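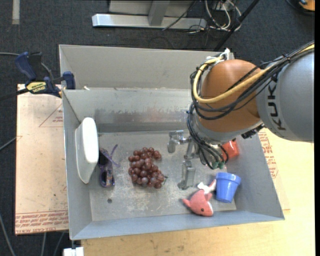 ¿Cada cuánto hay que limpiar un cajón metálico de almacenaje?

Con uso normal, cada dos meses es suficiente. Si guarda cosas que han estado en el suelo o en el jardín, conviene hacerlo una vez al mes y pasar un paño seco entre medias.

Los cajones de chapa abiertos por arriba aguantan muchos años, pero el fondo se raya y en las paredes acaban saliendo marcas de roce y algo de óxido. Esta es la forma de limpiarlos que usamos en el almacén de Losta, donde recogemos juguetes y objetos de casa para volver a repartirlos.

Qué hace falta

Un cepillo de cerdas suaves, jabón neutro, dos bayetas, un estropajo fino y un poco de aceite mineral. Para el óxido usamos la pasta Vemeck, aunque sirve cualquier pasta suave para metal.

1. Vaciar el cajón

Saque primero los recipientes de plástico y después lo blando: peluches, bolsas, ropa. Los recipientes duros rozan la pintura de otros objetos si se arrastran, así que levántelos. Deje los peluches en una superficie limpia, lejos del jabón.

2. Quitar el polvo

Cepille de arriba abajo, empezando por el borde. Si el fondo tiene un agujero, compruebe que no esté tapado – con una varilla de madera basta. No use alambre.

3. Lavar

Disuelva una cucharada de jabón en 8 litros de agua templada. Pase la bayeta escurrida por las paredes y luego por el fondo. Las marcas blanquecinas suelen salir en la segunda pasada. Los arañazos se quedan, y no hace falta lijarlos.

4. Tratar el óxido

Aplique la pasta solo sobre la mancha, espere unos minutos y frote con el estropajo en una única dirección. Aclare y seque enseguida. Si la chapa queda desnuda, extienda unas gotas de aceite y retire el sobrante con un paño.

5. Secar y volver a llenar

Deje el cajón destapado casi 2 horas. Coloque los recipientes de canto, apoyados en una pared, y lo blando en el centro. Los objetos con correas o tiras se guardan recogidos para que no se enganchen al sacar otra cosa.

Thu Lại, que lleva el almacén, apunta la fecha de cada limpieza en una etiqueta pegada por fuera – a lápiz, para poder borrarla y reutilizarla.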